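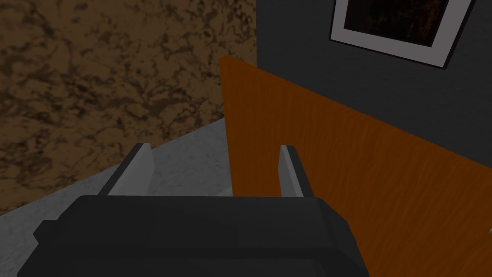
Wrist view from a Mimer simulated room: open gripper, orange wood-grain panel, marbled wall behind.

Mimer – demonstration recording for simulated arms

Mimer is the recording package in the Weltix line. An operator steers a simulated arm from a desk, and Mimer saves the wrist view, joint positions and finger opening for every step. The saved runs go straight into training.

What you get
Recording software, one license for 2 operator desks
98 room layouts with swappable wall, floor and panel finishes
16 starter tasks, among them doors, drawers and shelf placement
Export to the Louro training format

Room finishes change between runs, so the same task is recorded against plain paint, wood grain and marble patterns. Lighting can be fixed or varied. Failed attempts are kept and tagged – you can leave them out at export.

Requirements
A workstation with a dedicated graphics card and 51 GB of free disk space. The hand controller is sold separately. Mimer also accepts input from the older Melter controller, but finger opening is then recorded as open or closed only.

Support
Setup questions go to Anoma Sultana. For extra layouts or custom tasks, write to Arif Sheikh and include a sketch of the room with measurements.

Page updated 14 December 2024. Licenses bought before October need a new key for this version.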